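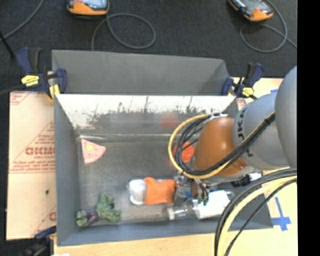

How long do you soak dried chickpeas before cooking?
Overnight in plenty of cold water, then drain and rinse.

2 min read

pugh_end
Overnight is overkill imo. I do 6 hours, 7 if I forget. Never had a hard one.

Flernine
Depends how old they are. Last October I did a 300g bag from the back of the cupboard, soaked all night, still like gravel after two hours boiling. Binned teh lot

omov_jan
bicarb. half a teaspoon in the soak. sorted

pugh_end
Bicarb makes them taste of soap. No thanks.

omov_jan
only if you dont rinse!! half a teaspoon not half the tub

Iolo Yorath
Salt in the soaking water for me, skins stay on better. And I know the packet says not to. Been doing it years. Lid half off, low simmer, start tasting at 45 mins.

pugh_end
Salt toughens them though? Always been told that.

Iolo Yorath
Mine come out soft. Try a small batch of each, see what you think

Flernine
Just buy tins. Off to the shop in Omovbridge now, anyone know if they still do the big ones

omov_jan
bottom shelf, by the lentils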